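Forums > Workshop & Garage > Storage and Organization > Wire baskets for sockets, yes or no?

amna_marwat
September 6, 2026
I'm redoing the little bench area at the back of the house and I'm stuck on sockets. Mine lived in a molded case until the latch broke in July and the whole thing emptied itself down the stairs. I want everything up on the wall so the tabletop stays clear. Has anyone done mesh baskets? My bench is 66 inches long and I'd like to keep all of it for working on. 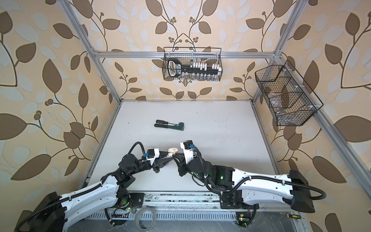

Sockets are the main thing, but I also want a home for the odds and ends that get used every day. A black mesh basket hanging from the top beam can take a whole rail, with each socket on its own white clip, and a row of little silver ones fits underneath. What I can't decide is whether the screwdrivers go up there too or get their own basket on the side post. Mine always end up lying on the table anyway!

lien.doan
Baskets yes, small sockets in baskets no. I had the Arain ones and anything tiny works its way to the bottom and you're fishing with two fingers. Magnetic strip, done.

plumbob27
Disagree with Liên. If they're on a rail they don't go anywhere. I lift the whole rail out, carry it to the car, hang it back up. Five years and I've lost one 10 mm, same as everybody.

lien.doan
One that you know of :)
Mesh also lets dust through onto whatever is under it. My table was gritty all the time.

amna_marwat
OK but a white top shows every speck no matter what you hang over it. I wipe mine and an hour later it's dirty again. I'm more worried about scratches, to be honest – I've been looking at a Cevavis mat but it's $66 and I'm not sure I want something that soft under a vise.

The other question is small stuff that isn't tools. I do little repairs and cleaning jobs for the family, so there's always somebody's earbuds or a watch on the bench next to the wrenches, and I hate that.

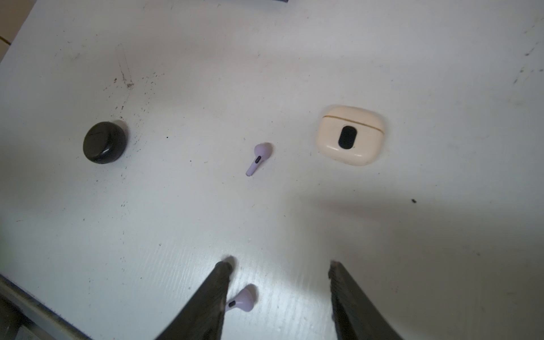

Right now I put those in a cereal bowl, which is fine until someone wants the bowl. I was thinking of a shallow tray with a lip, maybe felt inside, that slides under the shelf when I'm not using it.

plumbob27
Felt holds onto metal filings. Get a silicone tray, the Plamar one is cheap and you can rinse it in the sink.

lien.doan
Agree on silicone, there, we found something. And please clean earbuds at the kitchen table, Amna, well away from the bench. Grit in the speaker mesh is a pain to get out.

amna_marwat
The kitchen table has a puzzle on it until further notice. Silicone tray it is, and I'll try the rail in a basket with the screwdrivers kept separate. Does anyone know if the Plamar tray comes in a long narrow size?

plumbob27
Two sizes, the longer one should go under your shelf. Measure first, the lip sticks out more than you'd think.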